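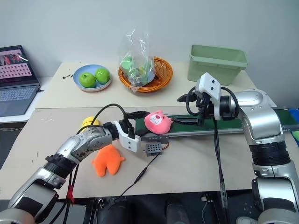
4. Setting up the belt pick task

The Galturo kit comes with a short conveyor that sits on the table between the two arms. Use this section after both arms have been mounted and homed. The belt should run left to right in front of the base, with the side rail fitted and both grippers able to reach over it. Soft items such as the pink plush head on the belt make good first objects, as the fingers can close on them without damage. Keep spare items on the table to the left of the belt or on the raised table at the back.

Before you start

Check that the belt is switched off and the stop button is within reach. Tie back any cable that hangs near the front of the table. A strap around the lower segment of the arm is enough.

Steps

1. Place the conveyor on the table and press down on each foot until it grips.

2. Plug the belt lead into port 2 on the control box.

3. Open the Willari software on your laptop and choose Belt Task from the Setup page.

4. Set the belt speed to 70 and save. Higher speeds are locked until calibration is done.

5. Move each arm by hand until its gripper is over the belt, then press Store Position. Leave a gap of 300 mm between the two grippers.

6. Put one item on the belt and press Test Pick. The left arm moves first.

7. If the fingers close too early, raise the Delay value and repeat step 6. The largest value allowed is 1000 ms.

Note: The gripper cameras need even light. Close any blinds that throw stripes across the table.

Note: Stored positions are lost if you change the base height. Repeat step 5 after any change.

CAUTION: Keep hands, hair and sleeves away from the belt and both arms during a test. Press the stop button before you reach in to pick up a dropped item.

CAUTION: Do not let a loose cable rest on the belt. It can be pulled under the side rail.

Section revised 16th October by Padmavathi Shetty. For the two-belt layout, see section 5.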